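Chapter 4
Who Speaks for the Town? Local Councils and the Duty to Listen

Before you read
Think of the last decision made by the council in the place where you live. Who told you about it? Did you have a chance to say something before the vote, or only after?

In November the town of Detstead had to decide what to do with the Flindetti site, a former dye works beside the river. The owner wanted to sell. The council could buy the land for public use, or it could let the sale go to Jansen, a building firm that promised new apartments. Both choices had good reasons behind them. Detstead had few homes that young families could pay for, but it also had no public park on the east side of the river.

The council voted to buy, by a majority of two. After the vote, 2,939 residents signed a petition against the decision. Many of them did not dislike the idea of a park. Their complaint was a different one: the public meeting had been held at three in the afternoon, when most people were at work, and only 52 persons attended it. "I would maybe have agreed with them," wrote Saqib Swati, a bus driver, in his letter to the council, "but I was not asked."
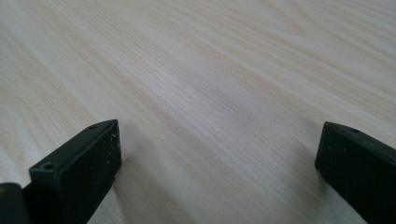
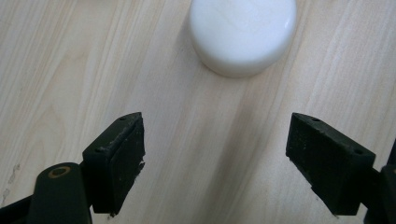

Light wood with a visible grain, seen in both photographs.

This letter brings us to the main question of the chapter. A council that is elected in a fair way has the right to decide. Does it also have a duty to listen again between elections, and how far does this duty go? Some writers answer that the election is enough. Voters choose persons whose judgment they trust, and they can remove them later. Other writers say that trust must be renewed all the time, in small ways, and that a vote every few years is too thin a bond between the people and those who govern.

We will look at both answers. Section 4.1 explains the difference between a delegate, who does what the voters ask, and a trustee, who does what seems right to her own conscience. Section 4.2 returns to Detstead and follows the petition through the council's rules. In Section 4.3 we compare this case with the town of Funeo, where every large purchase of land must first be discussed in the neighborhoods - a slow method, and sometimes a costly one.

Key terms
common good, consultation, delegate, petition, trustee

As you read, keep the letter of Mr. Swati in mind. He does not say that the council was wrong about the park. Try to write down, in one or two sentences, what he thinks the council owed him.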